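## Rinside compares finger pads on hand-held grippers

Rinside has started a second round of tests on its hand-held grippers at the Guvilmont workshop, this time looking at the rubber pads on the fingers. The first round, in November, compared two camera mounts and ended with the wider lens being kept.

Karla Sandoval, who runs the tests, said each pad type will go through 200 pick-and-place trials on the same tabletop. The list has 26 household items on it, from fruit to kitchenware. Operators work with a gripper in each hand, and a trial is thrown out if an item is dropped or has to be regrasped more than once.

"The old pads were fine on boxes and poor on anything round," Sandoval said. "We had 38 drops on citrus alone, and we want that number down before we order more."

The softer pads come from Flastham, a small supplier that also made the linkages. Gökçe, the controller team's lead, will use the recordings to set closing force on the arm-mounted version. 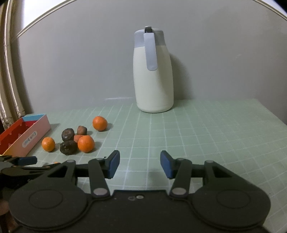
*Photo: Rinside / Guvilmont workshop*

The tabletop setup uses a gridded cutting mat, with mandarins, a thermal pitcher and a cardboard box among the items. Nearly 800 trials are planned in all. Results will go to the arm team first, and Rinside has not said when the pads will be offered for sale.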